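Tiscombe Ends Driver Bundles, Asks Customers to Hold It to That

LELBERG, August – Tiscombe, which makes display adapters and docking stations for office computers, said today it will stop packing extra software into its driver downloads. Starting with version 12 of the Priltedus driver, customers will get the driver, a plain text file of changes, and an uninstaller. The company would prefer that people check this for themselves before giving it any credit.

"Our industry has promised clean installs before, and so have we," said Nikola Wieczorek, head of software at Tiscombe. "Then a toolbar shows up, or an updater that needs its own updater. I wouldn't take a press release as proof of anything, including this one."

The last Priltedus package installed three background programs besides the driver. Two of them started with the computer whether or not a Tiscombe device was plugged in. Neither made a screen work better, and the company's own support staff had been telling callers to switch them off.
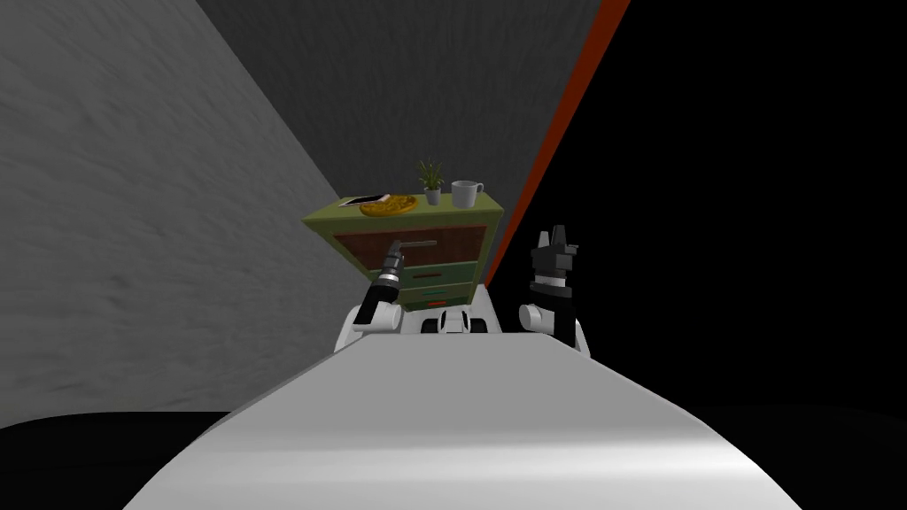 Version 12 is 70 percent smaller to download than the package it replaces. Most of that comes from leaving things out, so Tiscombe is making no claim about faster graphics. Customers whose displays already work well should expect them to go on working the same way. Those with flickering on older docks may see a change or may not – the fix has been tested on current models only.

Waweru, the outside testing firm that looked over the installer, was paid by Tiscombe for the work. Its full report will be posted next to the download, with the parts that went badly left in.

"We found a leftover startup entry after uninstalling, and they fixed it," said Dennis Muli, who led the review at Waweru. "We didn't test every computer an office might own. I'd try it on one machine before putting it on all of them."

Anyone moving from an older version should remove it first and restart before installing the new one. The old uninstaller does not always clear the background programs, and a separate removal tool is on the same page.

Version 12 will be free to download from the Tiscombe support page from 2 p.m. on release day. The previous version will stay up for customers who need to go back to it. Press questions can be sent to the Tiscombe office in Lelberg.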